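Jaken puts "recycled gold" rings on sale
7 April 2020

Jeweller Jaken has launched Odonham, a range of 38 engagement rings it says are made entirely from recycled gold. Prices start at £1,588. 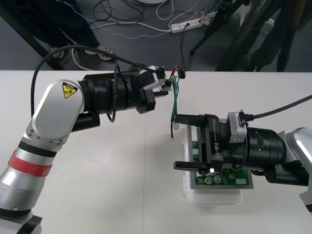

Where does the gold come from?

Jaken won't name its refiner. Spokeswoman Macarena Lagos would only say that the metal is "fully traceable" – though no paperwork goes to the buyer.

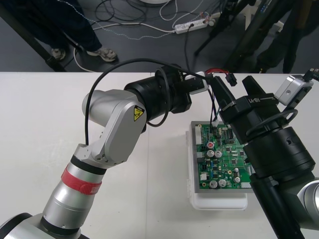
Goldsmith Tamás Dobos is not convinced. "Most gold gets melted down and used again anyway," he said. Jaken promises a report in August.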